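Sunday, bench 2, starter log

The rye starter doubled in 90 minutes! Fed it at a 1:1 ratio with the Skastier flour Yupin dropped off, 36 g of each, and left it on the shelf above the oven. Smell is great, sour apple and a bit of yogurt. Best rise so far, by a mile.

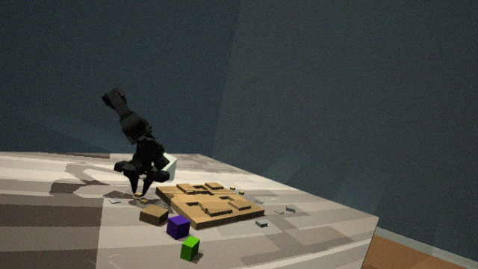

Scaled up to a 535 g dough after lunch, with 17 g of honey (Irfan's idea, and I'm all for it). Very sticky at first, much better after the second fold. Gaurav wants the crust darker, so I'll leave the lid off longer next bake.

To do: feed again at 9 pm, label the jars, ask Yupin for more flour!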